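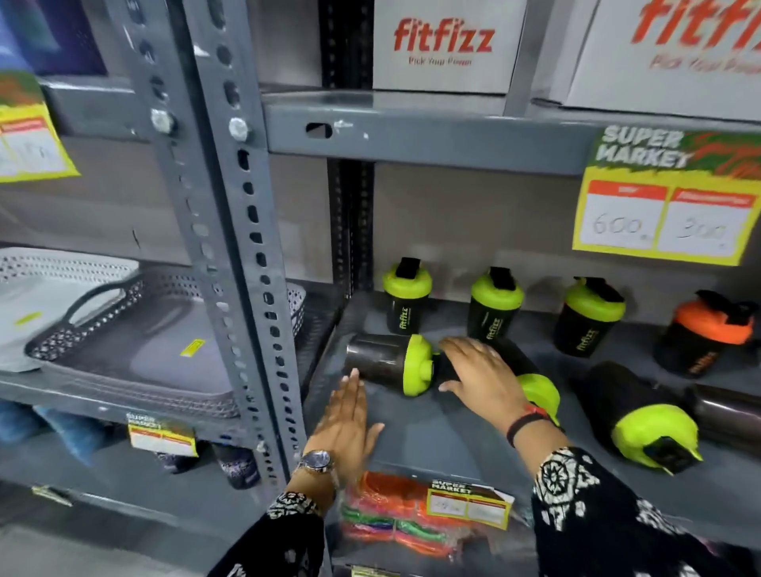
2 min read

Why did the Schlieffen Plan have to go through Belgium?

Asked by Liviu Coman

I've been reading up on the start of World War I for a night class and I keep getting stuck on the same thing. Germany wants to beat France fast, before Russia gets going. Fine. But marching through Belgium pretty much handed Britain a reason to join in, and they must have seen that coming? My textbook gives it one paragraph on page 402 and moves on. Was there really no way straight across the border?

2 answers

Lorcan Ní Bhriain
I love this question! Short version – the French had spent decades building forts along that border, at Verdun, Toul, Epinal and Belfort, and the German planners thought breaking through them would eat up weeks they didn't have. Belgium had forts too (Liège especially), but past those it was flat country with good roads and a great rail network.

As for Britain, I think the generals just didn't rate the British army very highly. It was small, and if France fell in six weeks or so, who cares if a few divisions show up late? The chancellor, Bethmann Hollweg, did worry about it, but by the end of July the railroad timetables were kind of running the show. Look up the 1839 treaty too, the one guaranteeing Belgian neutrality. My old copy has pencil all over that chapter.

Was this helpful? 26 yes

Requena
They thought the British were bluffing. Also you should look at a map, it's a pretty short border once you take out the hills and forests. I don't remember where I read this, but the early version of the plan went through part of the Netherlands too and Moltke dropped that.

Was this helpful? 20 yes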